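Skinditz wants £16 for a tub of body butter and promises it will "reset" your skin by morning. Rowena Javier, who spent years mixing creams for other people's labels before she quit, laughs when I read her the blurb. "Reset to what?" she asks. 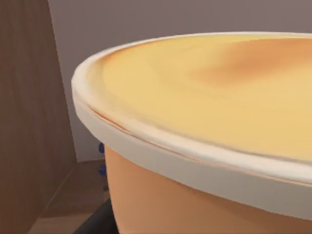
Skin does a fair job of looking after itself, and most of us paying for help are paying for the packet. Javier reckons the fat in a cheap cream and a dear one often comes out of the same drum. What changes is the show. A thick, rounded rim in creamy white and a circle of butter yellow inside it will make almost anyone think of dairies and grandmothers, and that feeling costs pennies to produce.

The firm's own trial asked 1074 customers whether they felt softer. Most did. They had also just rubbed grease on their legs. I asked for a comparison with plain ointment and was sent a discount code. Javier uses whatever the chemist has on the bottom shelf.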